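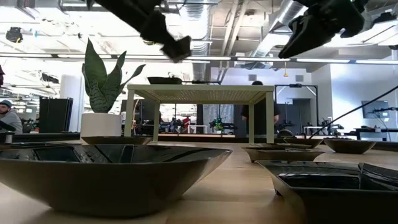 Wodley
Autorin und Tischdeckerin vom Dienst beim Hausbuch Tirnalside

Abschnitt 2: Schalen und Tabletts auf dem Holztisch einrichten

Stand: 12. Januar 2021

So, jetzt geht es ans Geschirr. Ich gehe davon aus, dass Abschnitt 1 erledigt ist, der Tisch also steht, nicht wackelt und abgewischt ist. Falls er doch wackelt, bitte erst zurückblättern (wirklich, ich habe es mit einem gefalteten Bierdeckel versucht und würde es nicht wieder tun).

Bei uns stehen auf dem hellen Holz nur dunkle, glänzende Stücke: eine große kantige Schale, ein tiefes eckiges Tablett, eine flache rechteckige Platte, eine ovale Schale und dazu niedrige kleinere Schalen. Ich mag das sehr, weil die Formen so verschieden sind und die Farbe alles zusammenhält. Wer hellere Teile hat, kann trotzdem genauso vorgehen.

Was ihr braucht:
ein weiches, trockenes Tuch
Filzgleiter, Durchmesser 10 mm
eine Pflanze im Topf mit dichtem Boden
ein kleines Beistelltischchen, wenn der Tisch nicht reicht
40 Minuten Zeit, beim ersten Mal

Schritt für Schritt

1. Alle Teile abwischen, zuerst innen, dann den Rand. Auf dunklem Glanz sieht man jeden Finger, und unter Deckenlicht noch mehr. Das Tuch bitte nicht mit Weichspüler waschen, das gibt Schlieren.

2. Filzgleiter unter die schweren Teile kleben, vier Stück pro Schale. Bei runden Böden reichen drei. Kurz andrücken und über Nacht liegen lassen.

3. Die größte Schale zuerst stellen, und zwar nach vorn auf die linke Seite. Bei uns ist das die kantige in dunklem Grau-Oliv mit dem facettierten Rand. Sie gibt vor, wo der Rest hinkommt. Ich habe es jahrelang umgekehrt gemacht und am Ende immer wieder alles verschoben!

4. Das tiefe, eckige Tablett kommt als Gegengewicht nach vorn rechts. Lasst dazwischen Platz, ruhig mehr, als euch zuerst lieb ist.

5. Die flache Platte mit dem niedrigen Rand weiter hinten in die Lücke setzen, die ovale Schale rechts daneben. Unsere ovale geht ein bisschen ins Bräunliche, das fällt neben dem Grau-Oliv schön auf.

6. Was an kleinen, niedrigen Schalen übrig ist, wandert nach links hinten. Eine darf ruhig halb hinter der großen verschwinden.

7. Jetzt die Pflanze. Ich nehme einen Bogenhanf im weißen, zylindrischen Topf, der steht hinter den Schalen und bringt Höhe hinein, ohne viel Fläche zu brauchen. Die Blätter sollen frei nach oben zeigen und nirgends anstoßen.

8. Ein letztes Tablett findet auf dem weißen Beistelltischchen seinen Platz. Nehmt dafür ein flaches - hohe Sachen kippen dort leichter, wenn jemand gegen eines der vier Beine stößt.

Achtung: Den Bogenhanf nie auf dem Tisch gießen. Wasser unter dem Topf macht Ringe im Holz, und die gehen nur mit Schleifpapier wieder weg. Also ins Spülbecken damit, abtropfen lassen, zurückstellen. Die Blätter sind außerdem für Katzen und Hunde giftig.

Achtung: Schalen anheben, nicht schieben. Auch mit Filz!

Hinweis zum Befüllen: Ich lege Obst nur in die großen Teile. Im Ramadan kommen bei uns Datteln und Nüsse in die kleinen, dann räume ich die flache Platte nach vorn, damit abends alle gut drankommen. Ab September liegen dort eher Walnüsse aus Linarham. Ob eure Schalen überhaupt für Lebensmittel gedacht sind, steht meist auf dem Boden oder im Beipackzettel. Im Zweifel ein Papier unterlegen oder nur verpackte Sachen hineintun.

Wenn es unruhig aussieht: ein Teil wegnehmen, meistens eines von den kleinen. Wenn es zu leer wirkt, rückt zuerst die Pflanze ein Stück nach vorn, bevor ihr noch etwas aus dem Schrank holt.

Zum Abstauben alle zwei Wochen reicht das trockene Tuch. Wie ihr die Tischplatte selbst ölt, steht in Abschnitt 3.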